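コヴァル楽団 春の巡回公演 音響打ち合わせ 議事録

日時:金曜日 午後2時より
場所:オルスブリッジ文化ホール 二階会議室
出席:ビシタシオン・カルボ(制作、進行)、タラス・シドレンコ(客席側音響)、オリシア・プロコペンコ(モニター音響)、タマラ・サフチュク(楽団代表、歌とバンドゥーラ)
欠席:エグレ・ハント(照明。事前にメモをいただきました)
記録:カルボ

お忙しい中、また足元の悪い中をお集まりいただき、ありがとうございました。進行と記録を兼ねましたので、話が前後しているところがあるかと思います。お気づきの点は遠慮なくお知らせください。

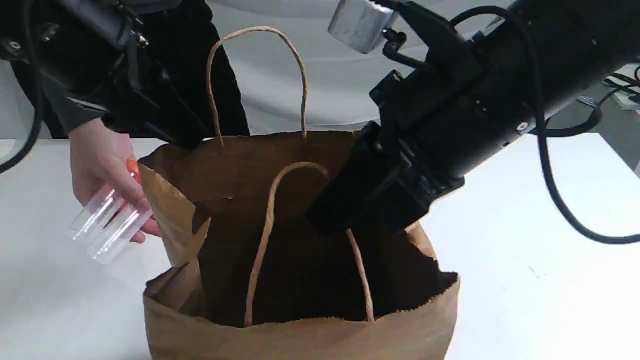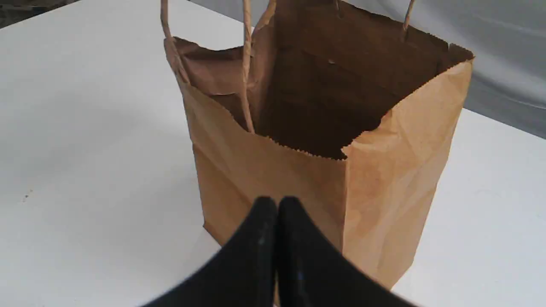
オルスブリッジの客席側の卓は、これまでどおり最後列の後ろに置くのでしょうか。
今回は最後列ではなく、中央通路の右手、後ろから三列目に置きます。その分の席は販売から外してあり、販売できるのは194席です。

1. 前回の公演の振り返り

まずタラスさんから、冬のタレサーノ公演についてお話がありました。石造りの礼拝堂で響きがたいへん長く、リハーサルのときは歌詞がほとんど聞き取れなかったのですが、お客様が入ると思ったよりずっと落ち着いたとのことです。それでも二曲目まではバンドゥーラの低い弦がこもっていて、200ヘルツあたりを少し下げたところでようやく見通しがよくなった、と振り返っておられました。タマラさんも舞台の上で同じころに「急に自分の指の音が聞こえてきた」と感じておられたそうで、お二人でしばらくその話に花が咲きました。

反省点としては、アンコールの前に司会用のマイクが開いたままになっていたことが挙がりました。お客様からご指摘はありませんでしたが、次からは曲順表に開け閉めの印を入れます。印の付け方はタラスさんが決め、オリシアさんの表にも同じものを写します。

2. オルスブリッジ公演(ホール)

仕込みは当日の朝9時からです。ホールの常設スピーカーを主に使い、舞台の前の縁に小型のものを足して、前方のお客様に歌がまっすぐ届くようにします。タラスさんによれば、この部屋は後方の壁からの跳ね返りが少し気になるものの、カーテンを半分引けばだいぶ和らぐそうです。引き具合はリハーサルで実際に聞いて決めます。

タマラさんから、静かな曲が続く前半について「できれば増幅していることを忘れてしまうくらいの音にしてほしい」とのご希望がありました。タラスさんは、生の音を土台にして歌だけをほんの少し持ち上げるところから始めたいとのお考えです。ただし打楽器が入る四曲目以降はそのままでは歌が埋もれてしまうので、曲間で場面を切り替えます。切り替えのときにお客様が「変わった」と気づかないよう、三曲目の終わりからゆっくり動かしていくことになりました。

バンドゥーラのマイクについては、かなり長く話し合いました。スタンドのマイク一本で録音のような自然な音を狙う案と、胴に小さなマイクを付ける案の両方が出ています。タマラさんは曲によって体をずいぶん動かされるので、スタンドだけでは音量が揺れてしまいます。かといって胴のマイクだけでは爪の当たる音が目立つ、というのがオリシアさんのご意見でした。結論としては両方を立てておき、客席には二つを混ぜて、モニターには胴のマイクだけを返します。

3. チダウ公演(野外)

チダウの広場は、主催者の見込みで約1,000人のお客様です。ホールとはまったく違う考え方が要ります。スピーカーは現地の会社から借り、組み上げもその会社にお願いします。タラスさんは前日に入り、音の届き方を歩いて確かめます。広場の西側には住宅が並んでいるため、低音のスピーカーは舞台の中央にまとめ、横への漏れをできるだけ抑える配置を先方に相談します。音を出せるのは夜9時半までです。アンコールを含めた曲順は、余裕を見て9時15分に終わるように組み直していただくことになり、タマラさんが持ち帰られました。

ワイヤレスは全部で12波を使います。歌と司会のマイク、それにイヤーモニターの分です。当日は別の催しも町の中であるらしく、周波数がぶつからないかをオリシアさんが先方の担当者に問い合わせます。予備の波も申請に含めるようお願いしました。

風の対策も話題になりました。タラスさんは厚めの風防をすべての歌のマイクにかぶせるつもりですが、タマラさんは見た目が少し気になるご様子でした。色を黒でそろえれば舞台の背景になじむのではないか、というところで落ち着いています。雨の場合は舞台の両側に屋根を延ばせるものの、客席側の卓のテントは別に手配が必要です。これはカルボが見積もりを取ります。

4. モニターについて

オリシアさんからご提案があり、今回は楽団の皆さん全員にイヤーモニターを試していただくことになりました。これまで床置きのスピーカーに慣れておられる方もいらっしゃいますので、無理にとは申しません。タマラさんご自身も、両耳をふさぐと仲間の息づかいが遠くなるのが寂しいとおっしゃっていました。オリシアさんは、舞台の両袖に客席の空気を拾うマイクを立て、それを耳の中に薄く混ぜれば、閉じこもった感じはかなり減るはずだとていねいに説明してくださいました。

オルスブリッジのリハーサルで全員に試してもらい、合わない方にはその場で床置きに戻します。両方に備えて、床置きのスピーカーも搬入の一覧に残しておきます。

5. 照明との調整(ハントさんのメモより)

エグレさんからは、オルスブリッジでは調光の電源と音響の電源を分けてほしいとのご要望が届いています。前回の公演で小さなうなり音が出たことを気にかけてくださっていたようで、ありがたいことです。ホールの図面を見るかぎり系統は分けられそうですが、タラスさんが下見のときに実際の差し込み口を確認します。

また、五曲目の冒頭は舞台を真っ暗にしたいとのことでした。オリシアさんの手元灯が客席から見えてしまう位置なので、その間だけ消すか、袖の奥へ卓を下げるかのどちらかになります。オリシアさんは卓を下げるほうを希望されました。場所の変更はエグレさんにカルボからお伝えします。

6. 録音

オルスブリッジ公演は、全部の回線を別々に録っておきます。発売の予定はまだありませんが、タマラさんは新曲の歌い方を後で聞き返したいそうです。記録用のディスクは楽団側でご用意いただき、終演後にそのままお渡しします。チダウでは主催者の録音班が入るため、こちらからは二本にまとめた音だけを送ります。先方が歌を大きめに欲しいということであれば、送る前に配分を変えられるとタラスさんから補足がありました。

7. 宿題

タラスさん:オルスブリッジの電源の下見。チダウのスピーカー配置図を現地の会社へ送る。マイクの開け閉めの印を決める。
オリシアさん:周波数の問い合わせ。イヤーモニターの耳型が必要な方への連絡。
タマラさん:チダウの曲順の見直し。録音用ディスクの準備。
カルボ:卓用テントの見積もり。エグレさんへの連絡。オルスブリッジの搬入口の鍵の受け取り時刻の確認。

8. その他

オルスブリッジの楽屋は一部屋しか取れておらず、着替えの場所が足りないのではとタマラさんからご心配がありました。この会議室も当日使えないか、ホールの事務室に聞いてみます。

次回は3月、チダウの曲順が固まったころに、同じ会議室で開きます。日にちは皆さんのご都合を伺ってから、あらためてお知らせいたします。午後4時20分に閉会しました。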